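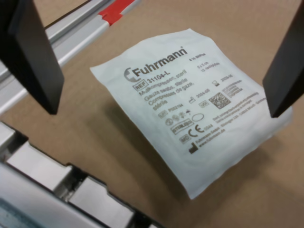
Wrist view, gauze pouch between the fingers, REF 31104-L

Ticket: grasp labels wrong on soft packs
Project: Tranis pick set
Opened by: Solange Deschamps
Assigned: Baptiste Guillot
Priority: high, training run is Wednesday

Solange, 9:20
Gauze pouches getting tagged "no object" in the auto labeler. Rigid stuff fine. 196 episodes flagged out of 2,584. Spot checked 20, every one has a pouch in the fingers like the still on top. So labels are bad, not the grasps.

Baptiste, 9:45
Which threshold are you on? Labeler calls it empty if finger width goes under the cutoff. Paper pouch pinched at the side is close to nothing.

Solange, 9:52
Default from the Pichon config. 4 mm.

Baptiste, 10:10
Yeah thats too high for these. Drop it to 1 and rerun on the flagged ones only. Dont touch the rest. Also send me a side view of the cell, want to check bin positions against the config.

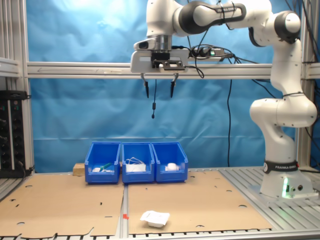 Side view, arm over the cardboard, three blue bins at the back

Solange, 10:31
Side view attached. Reran with 1 mm. Most flipped to "held", 20 still say empty.

Baptiste, 10:50
Bins look OK to me. For the 20 left, is width even logged? Had null widths on the Flurnurness set once, labeler reads null as zero.

Solange, 11:04
Nulls, all 20. Logger restarted mid session I think, timestamps jump.

Baptiste, 11:08
Ok drop those 20, dont hand label. Push the rest to Prumberg. Will patch the null thing seperately, leave ticket open til then.

Status: waiting on patch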